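Left-hand grip fault, laundry set. Read before you train on any of it.

Owner: Kęstutis Sproģis, Wornia bench. Status: open, half fixed.

## What went wrong

Task is basket to bed, one item at a time. From episode 500 on, the left hand sometimes stops answering. Arm keeps moving, fingers hold whatever pose they had last. Log still writes the *commanded* grip, so the labels say closed when the hand is open. Bad one. Total episodes 811.

Also one hard stop in January: left cable snagged on the bed rail during a low reach, wrist torque went over limit, e-stop hit by hand. No damage, nobody hurt. Auto stop should of caught it and didn't, threshold was still the old Allden value.

Low reach at the basket, left hand open, cable looping out over the rug: 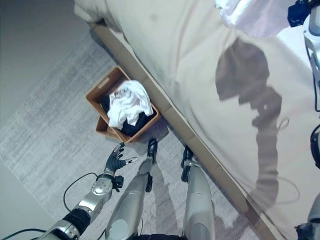 ## Known bad

- `grip_left` after ep 500: don't trust it, use `finger_pos_left`
- 20 episodes pulled completely, listed in `excluded.txt`
- head camera fine all the way through
- right arm fine as far as we know

## Workaround

1. Run `check_grip.py --side left` before loading
2. Drop anything where command and position disagree for 5 frames or more
3. Don't merge with the Brusovex set untill the field names match

## If you run the robot

Tie the left cable in at the elbow first. Keep one person on the e-stop, no exceptions. Hand freezes = stop, power down the arm, then look. Do not pull on the fingers while it's live.

## TODO

- new connector, ordered from Vasiliauskas
- stop threshold per joint
- relabel the late episodes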